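Home electrics > Sockets and wiring > Extending circuits

Adding sockets above a desk: spur or extend the ring?

Posted by bodik_flat3, July 13, 2021

I have a ground-floor room that I use as an office. The house was rewired before I bought it and the sockets are on a ring final circuit, 2.5 mm² twin and earth, protected by a 32 A breaker in a consumer unit with RCD protection. There is one double socket at skirting height on the wall behind the desk. Everything on the desk currently runs from that double through two extension leads, one plugged into the other, which I know is bad practice.

I would like three single sockets in a row above desk height. The wall is plasterboard on timber studs with mineral wool between them. I measured the total load with a plug-in meter on a working day and the highest reading was 1,044 W, with the monitor, computer, lamp and printer all running. In winter I may add a small oil-filled radiator, which would bring the peak to 2,392 W.

My plan was to take one cable from the existing double, go up inside the wall to the first new socket, then across to the second and third. Is that allowed, or does it have to be made part of the ring? I would also like to know what height to use, and whether dark faceplates have to be ordered with matching back boxes.

The layout I want to copy is in the back office at Droria, where I work two days a week. 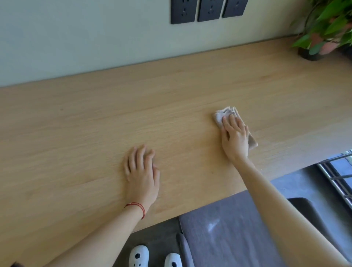 Three black panels in a row on the wall behind the desk, Droria back office.

The spacing there is close and I would be happy with the same, provided there is room for the cables.

kun_sparks

What you describe is not the usual arrangement for an unfused spur. An unfused spur in 2.5 mm² from a ring should feed one single or one double socket only. Feeding three singles in a chain from the back of the existing double means that the spur cable could be asked to carry more current than it is rated for, and the 32 A breaker would not protect it against that overload. Your present load is well below the limit, but the circuit has to be suitable for whatever the next person plugs in.

There are two normal ways to do it.

Extend the ring. One of the two ring cables at the existing double is disconnected and joined on to a new leg, which goes up to the first new socket, through the second and third, and back down to the double. You need two cables in the vertical drop. Confirm first that the existing double is on the ring and is not itself a spur. Two cables at the back of it do not prove this. It needs a continuity test with the circuit isolated.

Fused spur. Fit a fused connection unit with a 13 A fuse, fed from the ring, and take the three sockets from its load side. One cable up the wall is then enough. The total for all three is limited to 13 A, nominally 2,990 W at 230 V. Your winter figure of 2,392 W is 10.4 A, so it fits, but with a kettle added it would not.

I would extend the ring. Cable buried in mineral wool has a lower current rating than the same cable clipped to a surface, so check the installation method in the tables before choosing the size. Keep the drops vertical and in line with a socket so they stay within the safe zones.

Faceplates: the back box is standard whatever the finish. For plasterboard use dry-lining boxes, 35 mm deep if the wall allows. Some plates with metal fronts need an earth connection to the plate itself.

sudden_valley

just use a 6 way extension screwed under the desk. did mine for 25 quid, no holes in the wall

old_conduit

The ring extension is correct. Some points to add on position and paperwork.

Height: measure from the finished desktop. I set the bottom edge of the plate 150 mm above it, which leaves space for a plug with a bottom-entry flex and a bend in the cable. If you use large plug-in adaptors, go higher.

Spacing: dry-lining boxes need sound board between them for the lugs to grip. Three holes cut too close leave strips that crumble. I leave at least 25 mm of board between cut-outs. Find the studs before marking anything out.

Paperwork: in England, adding sockets to an existing circuit outside a bathroom is not normally notifiable, but it must still comply with BS 7671 and should be tested, with a minor works certificate issued. If you do not have a multifunction tester, pay an electrician for the whole job. Many will not certify work they have not seen before the boards are closed.

The radiator should have its own wall socket and stay off the extension lead in the meantime.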